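Visit to the Vallska Additive Manufacturing Lab
November 2, 2022

Five of us from the engineering department spent the day at Vallska, where the university shares a building with Redunis, the company that makes the metal powder for most of the printers on site. Loretta Begay set up the visit after hearing the lab manager, Dwayne Montoya, speak in April.

We started in the powder room. Visitors sign in, put on shoe covers and leave their phones in a locker. Montoya showed us how used powder is sieved and blended with new stock before it goes back in a printer. The lab keeps a paper log for each batch as well as the database, and he said the paper copy gets used more.

The main hall holds the laser machines and one wire-fed printer named Mengal, built by graduate students. It is slower to set up than the others and the surface is rough, but the wire is cheap and easy to store. Keegan Dhillon, a third-year student, was printing brackets on it for a test series. Each bracket takes 60 minutes, and most of the cost is in cutting it off the plate and cleaning it up. 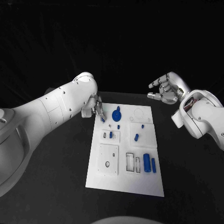 After lunch Gemma Treloar gave a talk on designing parts for printing. Her main advice was to decide early which faces will be machined and leave extra stock there. She also spent some time on covers and housings. The white robot arm on the left has a rounded wrist joint and small dark screw holes along its smooth plastic surface. She talked about where fasteners and seams go when a cover has to come off for service. Her own group prints housings in nylon and taps the holes afterward. They tried printing the threads directly and gave it up when too many stripped.

The last stop was heat treatment and testing. The furnace can reach over 1,000 degrees Celsius, though most of the steel parts are treated well below that. The tensile tester sits in the next room. Results go into a shared file called Hustuvari, which partner schools can read and add to. It had 1,059 entries on the day we were there. Barrett Nakamura asked about access, and we can have it if we submit our own results in the same format.

Some points for our own shop: we should start logging powder by batch, and we need a better way to store opened containers. The wire-fed machine would suit the senior projects, and Dhillon has offered to send the parts list and the wiring notes. Treloar's slides are on the department drive in the visits folder. Parking is behind the building, and the front desk needs license plate numbers the day before.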